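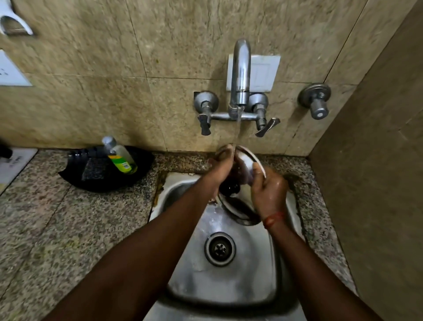 Pan lids deserve a proper wash too! Grease loves to hide around the knob and under the rim, so go over both with a soft sponge and a drop of dish soap, then rinse with the lid tipped up so the suds run straight off into the sink. A thin stream is plenty. I've had one of my lids since 1979 and it still shines (I'm ridiculously proud of it).

Hold it up by the rim and look for streaks in the light.
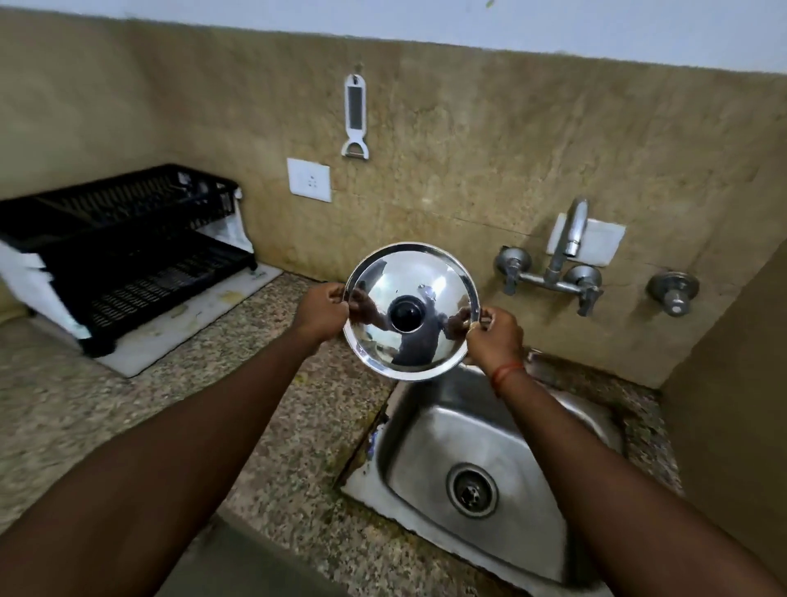

What gets rid of cloudy water spots?
A little white vinegar on a soft cloth, then a quick rinse and a dry towel.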